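The Play Kitchen Grows Up

Olness sold its first play kitchen for a corner of the family room. The set that Delex brings out this August is meant for a tabletop, and most of it will fit in one drawer.

The change came from parents. Olness asked 2197 households where the toy food ended up, and the usual answer was the dining table. Stoves with painted burners stayed against the wall while the cups and bowls traveled. 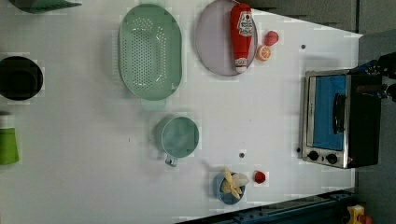

Designers at Jevia, who worked on the range for two years, dropped the wall unit and put the money into small pieces. Colors are soft: light green, teal, lavender. Fruit is sized for a child's hand, and a banana with its peel open is more popular than a closed one. Children like to set it in a bowl and take it out again.

Storage is still the weak point. Asamoah, a toy library that lends 3000 items, keeps toy food in one bin and dishes in another, and asks families to return them that way. Fruit goes missing first.

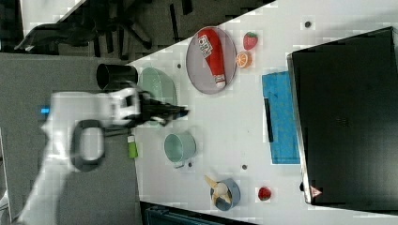 Does toy food need to be washed?
Plastic pieces should be wiped with warm soapy water every week or two and left to dry on a towel. Anything with a hollow inside needs longer, and should be dry before it goes back in the bin.

Delex will sell the bowls and fruit separately from October.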